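Budeo hand-held recording kit
Product page / Kits for demonstration recording

Price on request. Delivery time: 3 weeks from order.

The Budeo kit is made for teams who collect manipulation examples for a learning system and who want to do it outside of the laboratory. One person takes the grippers in the hands, does the task in the normal way, and the kit stores what the hands have done. No robot arm is needed on the place of recording. The examples can later be used for training a policy on an arm with the same fingers.

We sell the kit in two forms. The Illgate set is for one hand and the Zabala set is for two hands. Both are delivered in a hard case with foam, and both use the same storage unit, so you can begin with one hand and buy the second later.

What is in the case (Zabala set)
2 hand-held units with finger pads
1 storage unit with shoulder strap
4 batteries and a charger
Cables and cable clips
2 pairs of fingerless gloves, sizes M and L
1 spare set of finger pads
Printed quick guide

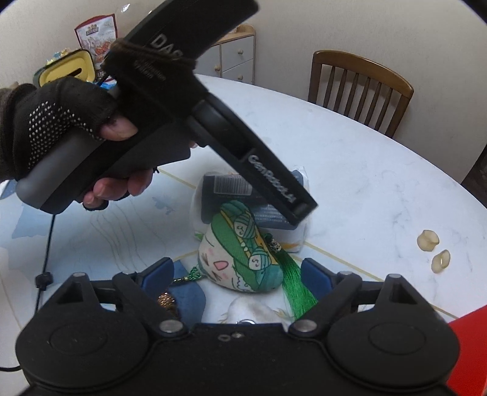 Choosing the objects for recording is the part where most new customers ask us for help. A learning system which has seen only wooden blocks will be lost in front of a kitchen table. We advise to start with small things of everyday life and to mix soft ones with stiff ones. A stuffed ornament with a long tassel is a good beginning: the body gives a large area for the pads, and the silky threads lie differently each time you put it down. A clear plastic package with a label is more difficult because of the crinkled edges and the reflections. Keep both kinds in your list, and change their places on the table after every example.

Our own starter list, called Fekemell, contains 226 household objects in text form, sorted by size and softness. It is included with every kit. You do not need to buy all of them, and you may replace any object by a similar one from your region.

How long does it take
A trained operator makes about 458 short examples in one working day, when the task is simple picking and placing. With two hands and longer tasks the number is much lower. Please plan also the time for checking. We recommend to look through the recordings at lunch and again in the late afternoon, and to delete the ones where an object was dropped by mistake, unless you want to collect failures too.

Working with the kit
Hold the unit with the whole hand and keep the wrist relaxed. Fix the cable with the clips before you start, so that it does not pull on the handle. Move at normal speed. Very slow movements look careful but they teach the system to be slow as well. Begin and finish each example with the fingers open.

The finger pads are wear parts. Clean them with a damp cloth, without alcohol, and change them when the surface becomes smooth.

Data and software
Recordings are saved as one folder per example, with video, finger opening and hand position on a common clock. The export tool runs on Linux and Windows. Updates are free for the first 4 years.

Questions before ordering
For schools and universities we can lend an Illgate set during September. Please write to us with a short description of your task, the size of your objects and the number of operators.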